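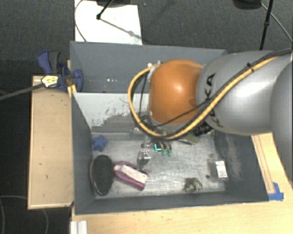
*Fig. 3. KUKA arm with the gripper lowered into the main bin.*

### 3.2 Collecting grasp examples

Examples for the Ellititz model were gathered in 17 sessions up to 2018-03-03. Each example consists of one fixed-camera image, the chosen grasp point and angle, and a pass or fail mark. A pass was given if the item was still held eight seconds after lifting.

The item set mixes hard shapes, clear packaging and crumpled pieces. Clear items gave poor depth readings in the Budham trials, so their grasp points were set by hand. All other points were drawn at random within the bin walls, with a margin of 18 mm.

Items were moved by hand after every 13 attempts. Attempts stopped by a joint limit were logged but left out of training. The bin floor is bare metal and reflects light. Its effect on the results is treated in 4.1.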